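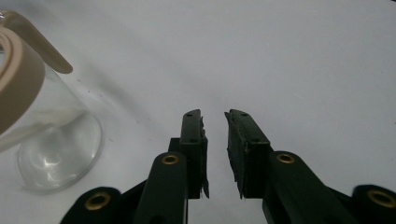
Farkora

Farkora is a medication reminder and refill service that runs on a phone app and, for people who don't want an app, on plain text messages. I've been using it for my dad's prescriptions and I've edited most of this article, so you'll find a bit of my own experience mixed in with the facts.

What it does

The main idea is simple. You enter your prescriptions (or your pharmacy sends them over), and Farkora builds a daily schedule out of them. When it's time for a dose you get a reminder, and you answer it with a tap or a one-word text. If you don't answer in 60 minutes, it tries again, and after that it can message a family member if you've set one up. I'm that family member for my dad, so I get those messages more often than I'd like!

It also keeps track of how many pills should be left and asks the pharmacy for a refill before you run out. That's the part I like best, because he used to call me on a Sunday-type evening with one tablet left and every place closed.

There's a pharmacist chat too. It isn't a doctor visit and they won't diagnose you, but they'll tell you whether two medicines are OK together, or what to do about a missed dose. My questions have mostly been answered the same day.

History

Farkora was started by Leonor Peixoto, a former hospital pharmacist, and Haruto Hamada, who wrote the first version of the software. It was text-only in the beginning and was tried out with 59 patients at a clinic in Oda. The app came later, in December, and I remember it being pretty rough -- the font was tiny and you couldn't change it. That's been fixed.

The company behind it used to be called Skidasix, and you'll still see that name on some older pharmacy paperwork. As far as I can tell it's the same company with a new name. Imani Wojcik took over running it when Peixoto moved to the clinical side.

Pharmacies and coverage

As of Jun 22, 2026, the service lists 472 partner pharmacies. Most are small independent ones, plus the Drenach chain, which joined as a group. If yours isn't on the list you can still use the reminders, you just have to type everything in yourself and do your own refills. I did it that way for the first few months and it was fine, only slow (my dad takes a lot of things with long names).

Cost

Reminders are free. Refill requests are free with a partner pharmacy, since the pharmacy pays for that side. The chat has a monthly fee if you want more than a couple of questions. I won't put the price here, it keeps changing and somebody always has to come and correct it.

Languages

English, Spanish, Portuguese and Japanese. The Japanese version was put together by Yoshinori Kudo and Osamu Sugawara and includes the text message side as well, while the Portuguese one is app only for now.

Limits and complaints

It doesn't handle "take as needed" medicines very well -- you can log them, but the pill count drifts and then you get refill notices at odd times. Eye drops and inhalers have the same problem. There's also a cap of roughly 200 texts a month on the text-only plan, and someone with a busy schedule can hit that. Changing time zones used to shift every reminder; I haven't traveled with it lately, so if you have, please update this section.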